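Quiénes somos

Drekemia es una empresa de automatización para comedores colectivos y cocinas de hospital. Trabajamos desde 4 salas en el mismo edificio, y nuestra tarea principal es enseñar a los brazos robóticos a preparar y recoger bandejas de comida: el plato, el cuenco, la servilleta, los cubiertos.

La bandeja es el centro de nuestro trabajo, y en el taller pasamos con ella la mayor parte de la jornada.

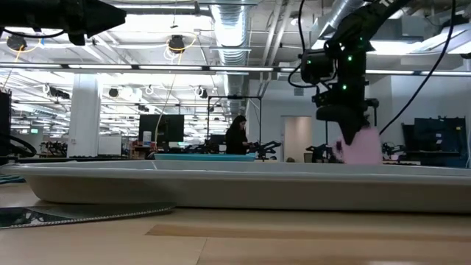
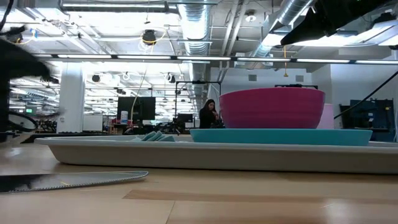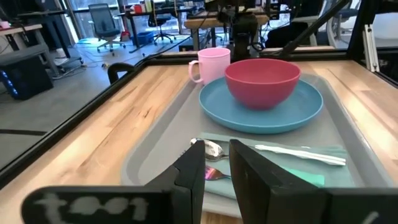 Yo llevaba muchos años en la línea de bandejas y, cuando me hablaron de los brazos, pensé que venían a quitarme el puesto. Ahora hago el control de las dietas, tengo menos dolor en las muñecas y conozco mejor a la gente de la planta. Lo que echo de menos es hablar con mis compañeras mientras montábamos, porque ahora estamos más separadas. Así nos escribió una trabajadora de la cocina de Edberg, y le pedimos permiso para poner sus palabras en esta página. La última frase nos hizo pensar bastante, y por ella cambiamos la distribución de los puestos en la instalación siguiente.

Cómo empezamos

La empresa nació dentro de Coman, un taller que reparaba cintas transportadoras para cocinas grandes. Los clientes pedían siempre lo mismo: una cinta más rápida. Pero la persona que estaba delante de la cinta no podía ir más rápido, y muchas veces terminaba el turno con los hombros cargados. De esas visitas salió la idea de dejar a la máquina la parte repetida y conservar para las personas las decisiones.

Nuestro primer cliente fue Edberg, un comedor de empresa que sirve 601 bandejas en el turno de mediodía. Allí aprendimos que una servilleta es más difícil que un plato. También aprendimos que conviene preguntar primero al personal de cocina, antes de dibujar nada.

Qué hacemos con Claveo

Claveo es el nombre de nuestro sistema. Incluye el brazo, la pinza, las cámaras y el programa que aprende los movimientos. Una persona de nuestro equipo está presente durante las prácticas y corrige lo que haga falta. Para una instalación nueva solemos preparar más de 900 repeticiones con la vajilla propia del cliente, porque cada cocina tiene sus tazas y sus manías.

Qué cambia para las personas

No queremos prometer que nada cambia. El puesto de montaje, como existía, se reduce, y otros puestos crecen: revisar alergias y dietas, atender la sala, vigilar el sistema, parar el brazo cuando algo no está en su lugar. Por este motivo pedimos a cada cliente un acuerdo por escrito, antes de firmar el proyecto, donde se explica qué hará cada empleado de la línea después de la instalación. Si el cliente no quiere hacerlo, no seguimos adelante. Hemos perdido algún contrato por esto.

La formación dura 10 jornadas y se hace en horas de trabajo pagadas. Empieza por el botón de parada, que cualquier persona de la cocina puede pulsar sin pedir autorización y sin rellenar ningún papel. En los últimos días son los propios trabajadores quienes enseñan al brazo una tarea elegida por ellos.

Visitas

Recibimos a equipos de cocina, comités de empresa y escuelas de hostelería por la mañana, con cita previa. En enero no hacemos visitas por mantenimiento. Pedimos calzado cerrado y, si es posible, que venga también alguien que monta bandejas cada día. Pueden traer una pieza de su vajilla y la probamos juntos en la mesa.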